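Teaching by Hand: Gallery from the Tolside Room
Skellon workshop pages - posted June 9, 2020

On this page we collect pictures from our work at Tolside, where we show tasks to robot arms and keep a record of each showing. Our group uses two ways. In the first way a person holds the arm and leads it through the movement. In the second way the person sits at a small handset, which we call the Okico, and the arm follows from a distance. Since April we have kept 602 showings, and 82 of them were made by hand-leading only.

We prefer to work with common household things, as people at home do not arrange their tables for a robot. The oven is a favourite with visitors. Its door must be pulled along a curve, and a person who leads the arm feels this curve in the wrist very quickly. By remote control it takes more patience.

Kitchen tasks, with the toaster oven on the white table and the gripper above it. 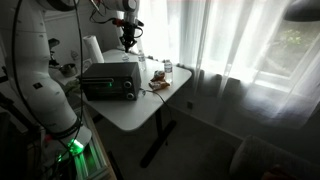
Viklund wrote to us under the first version of this page: I would begin every new person with the remote control and leave the hand-leading for later, because when you hold the arm yourself you learn what your own hand wants, and the robot has a different hand. My students had to forget many habits after the first week.

We thank for this remark and we have discussed it. Our experience is a little different. New people who start by hand are less afraid of the arm, and they make slower and cleaner movements afterwards with the handset. We agree that the habits are a real problem, mostly with the turning of the wrist. We now ask each person to make 4 showings by hand and then 28 by remote, always of the same task.

Second view, towards the sofa, with water bottles on the table and the black arm reaching down.

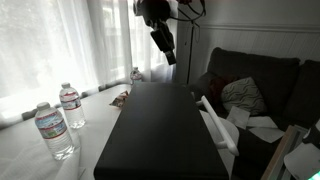

For bottles we ask the person to stop shortly before closing the fingers, and to count to two. A stop like this is easy to find later in the record, and it helps us to cut the movement in parts - approach, grasp, lift, put down. If the showing goes wrong we keep it also, with a note. Bad showings are useful when they are marked well.

More galleries will be added when the door tasks are sorted.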